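Oct 14, 2022

So I've now gone a whole year without a car in Stostville, and since a few of you asked how it went, I'm going to ramble a bit. Get comfortable!

The Wullora bus is the one that saved me. It comes by at 8 in the morning and the drivers wait if they see you running - I have tested this more than I'd like to say.

January was hard. I won't pretend otherwise. Dark at both ends of the day, slush over my boots, and a bag of potatoes that got heavier at every corner. I nearly called my brother-in-law about his old sedan, then went home and did my sums at the kitchen table. 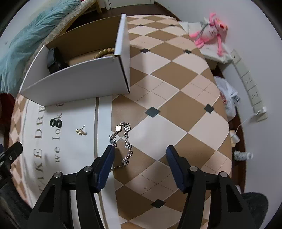

but what do you do about big grocery trips?? that's the only thing stopping me from selling mine

Good question, and one I worried over too! I make 2 small trips a week now and get the heavy things (flour, rice, cat litter) delivered once a month. It took some getting used to, but I throw out a lot less food.

Money, for those who like that part: I put away over 2,000 dollars that used to go to gas, insurance and that awful muffler. Some of it went to good rain pants - please buy good rain pants.
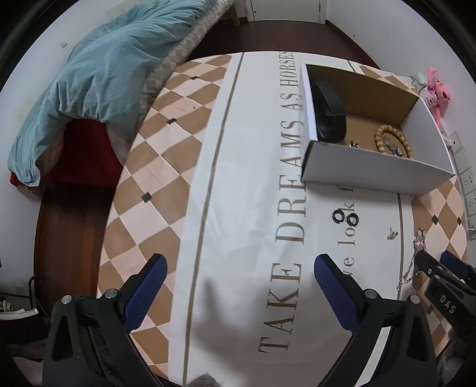

Take dreams as horses, says my tablecloth. I take the bus.

Next up, the bike. Wish me luck on the hill by the feed store.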